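Leave the marks on the table

By Jahangir Sarkar

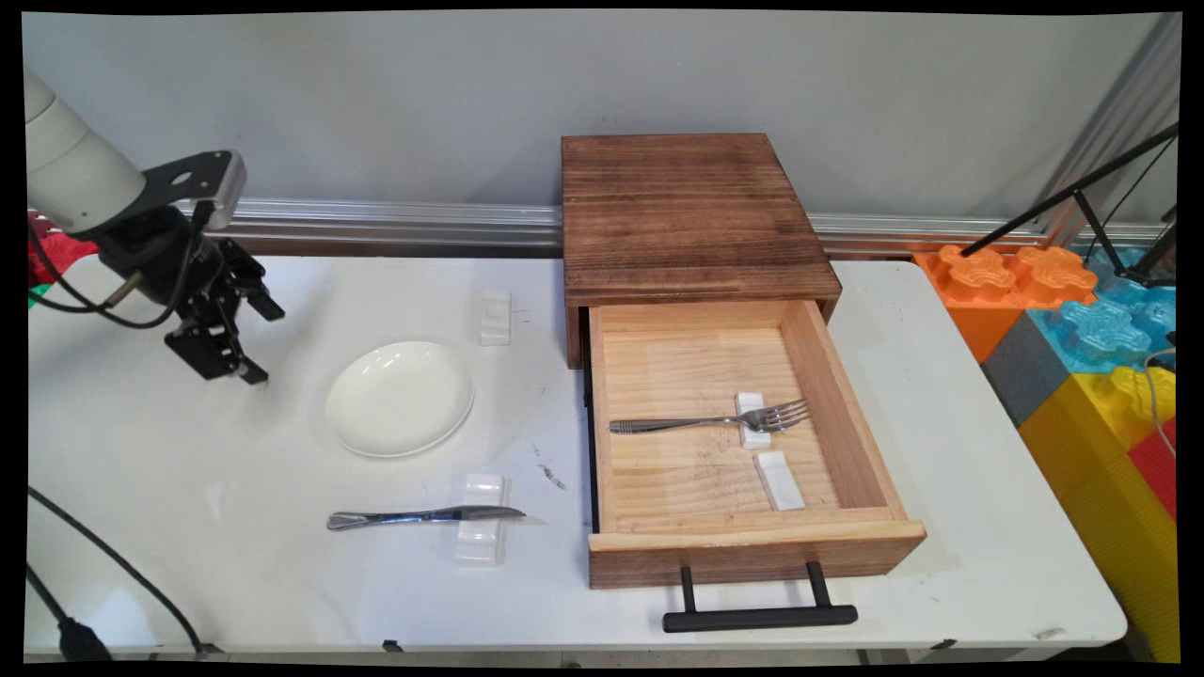

Every few months someone asks me why our test table isn't cleaner. They mean the scuffs and the dark smudges on the white top, and they usually ask it just before a visit. My answer is that I would sooner spend the hour on the gripper screws. I want to argue here that most small robot cells are looked after in the wrong order, and that the arm gets too much of the attention.

Our cell at Onmont is a modest one. A single arm with a two-fingered gripper works over a table with a plate, some cutlery, a few small rests to hold the cutlery up, and a wooden cabinet with a drawer. The job is to move table things in and out of the drawer. People who come to see it look at the arm. I understand that, as it is the expensive part. In the time I have looked after it, the arm itself has given us very little trouble.

The trouble comes from everything near it. A cable works its way across the table until it lies where the wrist wants to go. A sensor housing that was put on straight is no longer straight. The rests get knocked over and go back in a slightly different spot, and then a fork that was easy to pick up on Friday is a bad pick the next morning. We once lost 2 days to what everyone was sure was a software fault. Habibur Gunawardena found it by putting his thumb on a bracket and feeling it move.

Habibur and I don't agree about much of this. He came over from Primondale, where the cells were bolted down and nothing on the bench was allowed to shift. He would like every rest glued in place and the cabinet screwed to the table. I see the appeal. When a fixture can't move, you have one less thing to check. But a drawer in a kitchen gets pulled out a different amount each time, and the fork inside it is never quite where you left it. If we pin it all down we will have a cell that is easy to maintain and tells us nothing useful about drawers.

So my position is that the objects should be loose and the machine should be tight. Anything attached to the robot gets checked with a driver in hand, every morning, before power goes on. That means finger plates, wrist mount, bracket, sensor housing. It takes 10 minutes. Cables get followed by hand from the wrist back to where they leave the table. The objects only have to be present and undamaged.

The other habit I would push on anyone is keeping a count of cycles. We change the finger screws at 4000, whether they look worn or not. That number is ours and came from our own failures, so please don't copy it. Work out your own. A cell that runs cutlery all day is hard on the fingers in a way that a cell moving cardboard isn't. Steel handles are slick, and people tend to answer that by turning up the grip force, which then loosens the very screws they forgot to check.

I would also like to see fewer calibrations. There is a belief that if the arm misses, you recalibrate. I have watched people do it up to 5 times in an afternoon with a loose finger plate, and each time the numbers came out a little different and each time they were written down as the truth. Recalibrate after you have found the mechanical cause and fixed it. Before that you are just measuring the fault.

Budgets don't help. It is easy to get money for a new arm and hard to get money for somebody's mornings. When the Jenano cell was set up down the hall, the quote had a line for everything except upkeep. It ran well until July and has been up and down since, and the talk now is of replacing the gripper. I looked it over on a Sunday when the place was quiet. The gripper is fine. The cable has no slack at the wrist and it pulls the whole mount over at the end of each reach. A longer cable and a clip would sort it out, and I have put that in writing twice.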